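How Robots Learn to Fold Clothes
Open Day Notes for Young Readers, Patville
2022-10-16

The Kerkau workshop opened its doors to school groups for one morning. The subject was laundry. Folding is hard for a machine, and the visit showed where the difficulty lies.

A box keeps its shape when it is lifted. Cloth does not. Pull one corner of a shirt and every other part moves too. Engineers call cloth a soft object. 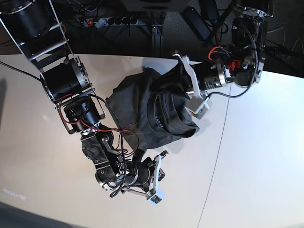
A robot arm bends only at its joints. Each joint has a motor, and a computer tells each motor how far to turn. To move a sleeve a short way, several motors must turn together. The program used at the open day is called Lesow. It sends new orders to the motors 40 times a second.

The part that holds things is the gripper. It works like a thumb and one finger.

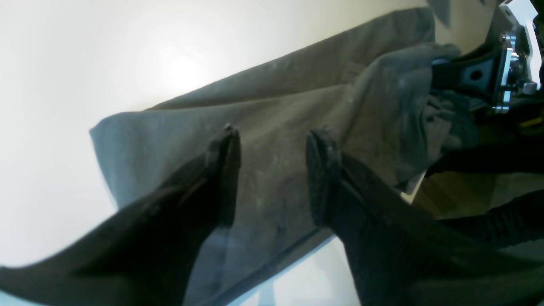 Gripping cloth takes three steps: open, lower, close. If the fingers close too early, they catch air. If they go too low, they push on the table. The pads at the fingertips do the touching, one on each side of the gray cloth, with a strip of it between them. A small camera near the gripper gives the computer a close view.

Before folding, the robot has to find the parts of a shirt – the neck, the sleeves and the bottom hem. A flat shirt is easier to read than a crumpled one, as fewer parts are hidden.

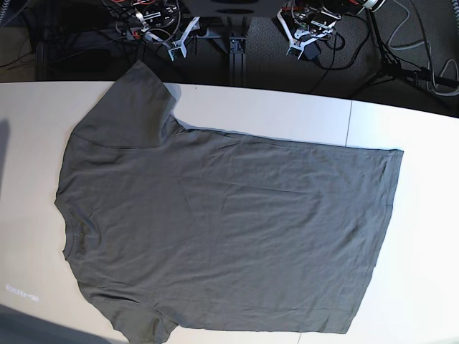 Mirjam Danzer asked whether the robot knows what a shirt is. It does not, at least not the way a person does. It compares the picture from its camera with pictures it was given earlier. The Lesow program had 370 of them by March, and 342 were clear enough to use.

Color can matter as well. Dark cloth on a white table has an edge that is easy to find. White cloth on the same table is harder. 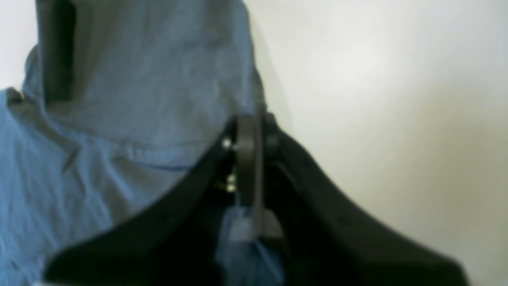
Speed comes last. The Hauser group, which built the practice course, allows 12 minutes for one shirt. A person needs far less. Slow movements give the computer time to check each step – and to stop if the cloth slips.

Words to know
Joint: a place where an arm bends.
Gripper: the part that holds.
Hem: the sewn edge of a piece of cloth.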